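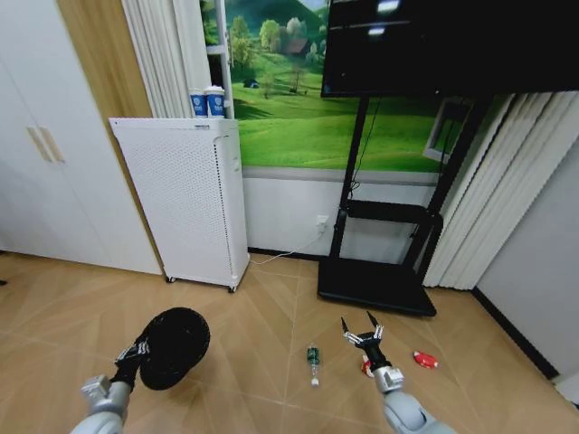
Herringbone floor, light wood

Undlow Herringbone Floor Oil
Supplied by Penumar

Undlow is a hard-drying floor oil for indoor wooden floors laid in herringbone, chevron or straight boards. It soaks into the top of the wood and leaves a low sheen. It does not form a thick film, so worn patches can be sanded and oiled again without stripping the whole room.

Herringbone floors take oil unevenly because the grain changes direction at every block. Undlow is thinner than our Moncrieff oil and stays workable for longer, which gives time to even out the coat before it sets.

Specification
Finish: matt
Colour: clear, or Jostano (pale, slows yellowing)
Coats: 2 on bare wood, 1 for upkeep
Touch dry: about 3 hours
Between coats: leave overnight
Suitable for: oak, ash, beech, maple
Not suitable for: lacquered floors, laminate, outdoor decking

Preparation
Sand the bare floor and finish with a 100 grit disc or screen. Finer grits close the surface and reduce uptake. Vacuum along the joints in both directions. Old wax must be removed completely. Fill open joints before the final sanding pass.

Application
Stir the tin well, particularly the Jostano shade, as the pigment settles. Apply with a short-pile roller in strips three blocks wide, starting at the wall furthest from the door. Buff with a white pad before the surface becomes tacky. Wipe off any oil left standing in the joints. Keep the room aired and free of foot traffic overnight.

Rugs and heavy furniture should stay off the floor for a week after the last coat.

Care
Sweep or vacuum with a soft head. Damp mop only, using a mild floor soap. Do not use steam.

Safety
Cloths soaked in oil can catch fire by themselves. Lay them flat outdoors to dry, or put them in water in a lidded metal tin.

Data sheet checked by Nandini Gowda, technical desk
Last revised: Friday, November 30, 2018

Related products
Moncrieff Oil for Wide Boards
Penumar White Buffing Pads
Undlow Upkeep Soap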